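We use cookies to remember your settings and to count visits. Accept all | Manage | Decline

Notebook, textiles corner, October, a bit after 14:00

Back on the bedding again! I said last time that I'd stop fiddling with the wash and start looking at how the stuff behaves on a bed, so that's what I did. (Fikri, if you're reading this, your clothespins are in my drawer, sorry.)

First the leftovers from last week. The Vovumden cotton swatch went through its 11th wash and I still can't see much going on with the print. The edges of the dark bits are a touch softer maybe, but I had to hold the old swatch next to it at the window to convince myself. The Jestoson one is another story, it has gone a sort of tired color all over and feels like a paper towel. I wrote "papery" on the card and then crossed it out and wrote "stiff," and then I put "papery" back, so the card is a mess now. Sample 814 is the one I mean, in case the cards get shuffled again.

Then the making of the bed. I've been trying it in a different order, fitted sheet from the foot end up instead of from the head down, and I really do like it better. You pull the last two corners on at the pillow end, where you're standing anyway, and the slack goes into the part the pillow covers. It took me 5 minutes with the blanket and everything, though I stopped halfway to hunt for the lint roller. Darmawan tried the same thing at home and got one corner popping off every time, which makes me think his mattress is thicker than he says it is. Need to ask him to measure it properly, with a tape, none of this hand-width business.

What I can't fix is the creases across the middle. I've tried smoothing from the center out, I've tried a damp hand, I've tried shaking the whole thing out twice before it goes on. The big creases go and the faint ones stay put. I think it's the folding in the cupboard. We fold in thirds and then again in thirds and then it sits under all the towels for weeks, so of course! Rolling might be better. I'll roll the spare one and leave it on the top shelf and please could everybody leave it rolled.

Also on my mind: what goes on top. The quilted one from Lubis slides around too much and I was forever hauling it back up. The soft grey cloth stays where you put it, I like the neat hem on it, and the grey is calm on top of a busy print. It does pick up fluff, but so does everything in this place. Light blue under light grey with the lavender pillow at the top is a nice combination too, I wouldn't have picked it in a shop. The goose is staying on the bed, by the way. I moved it to the chair for one afternoon and it looked wrong all day. 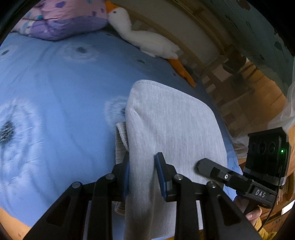 Fikri thinks I'm giving the cupboard too much blame, and says the creases on his sheets at home come from leaving them balled up in the machine overnight, so I should try hanging one up the minute the cycle ends before I go rearranging any shelves. Fair enough. I'll do one each way, one rolled and one hung straight away, and keep both out of the towel pile.

Still to do: the second Irnus pillowcase, new card for 814, tape measure to Darmawan, more safety pins.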